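넬루담 소개

넬루담은 조화와 실내 장식을 가르치는 작은 학교입니다. 저는 이 학교를 시작한 사람이고, 한국어는 어른이 된 다음에 배웠습니다. 문장이 조금 딱딱하더라도 너그럽게 읽어 주시면 감사하겠습니다.

학교의 시작

처음에는 카브레라라는 꽃 가게의 뒷방을 저녁 시간에만 빌려서 수업을 했습니다. 책상은 2개였고 의자는 서로 모양이 달랐습니다. 그때 배운 분들 중에서 몇 분은 지금도 5월이 되면 학교에 인사하러 오십니다. 이후에 지금의 건물로 옮겼습니다. 계단이 좁은 것이 단점이지만 창문이 북쪽으로 있어서 색을 비교하기에 좋습니다.

무엇을 가르칩니까

수업은 3개의 과정으로 나누어져 있습니다. 기초 과정에서는 줄기를 자르는 법, 철사를 다루는 법, 색의 이름을 배웁니다. 중급 과정은 식탁과 현관의 장식입니다. 마지막 과정에서는 학생이 방 하나를 정하고 계획서와 예산표를 스스로 씁니다. 예산표를 싫어하는 학생이 많습니다. 그러나 저는 이 부분을 줄이지 않습니다. 손님에게 가격을 설명하지 못하면 일을 오래 하기 어렵다고 생각하기 때문입니다.

한 반의 정원은 20명입니다. 지금까지 마지막 과정을 마친 분은 134명입니다. 졸업 후에 가게를 여신 분도 있고, 자기 집만 예쁘게 꾸미시는 분도 있습니다. 두 경우 모두 저에게는 반가운 소식입니다.

재료와 도서실

재료비는 수업료에 들어 있습니다. 천으로 만든 꽃은 푸사데티에서 주문하고, 화병과 바구니는 라바노에서 빌립니다. 빌린 화병은 과정이 끝나는 날에 돌려주어야 하므로 집에 가져가실 수 없습니다. 도서실에는 색채와 가구의 역사에 대한 책이 있고, 학생이 아닌 분도 오후 3시부터 읽으실 수 있습니다.

등록 안내

등록은 전화나 방문으로 받습니다. 시험은 없습니다. 첫 수업에는 앞치마와 연필만 가지고 오십시오. 가위는 학교에 있습니다. 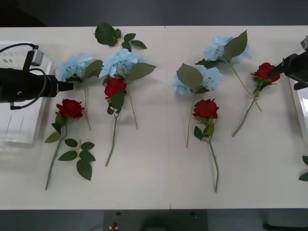
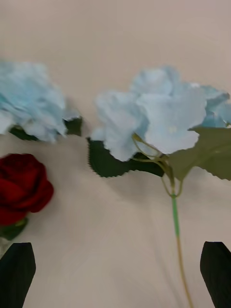
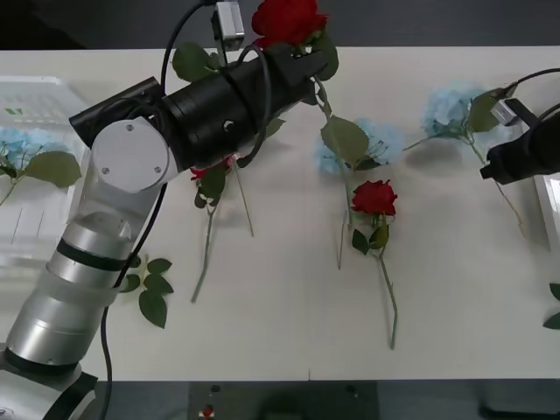
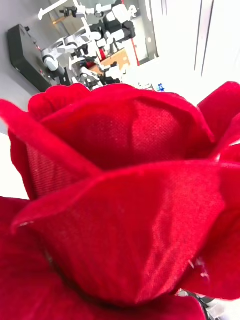 장미 조화와 흰색 계열의 작업대

에페 오니에카
넬루담 설립자, 기초 과정 담당

수업을 결정하시기 전에 한 번 구경하러 오셔도 좋습니다. 미리 연락을 주시면 제가 직접 안내하겠습니다. 주차장은 건물 뒤쪽에 있는데 입구가 잘 보이지 않으니 천천히 들어오시기 바랍니다.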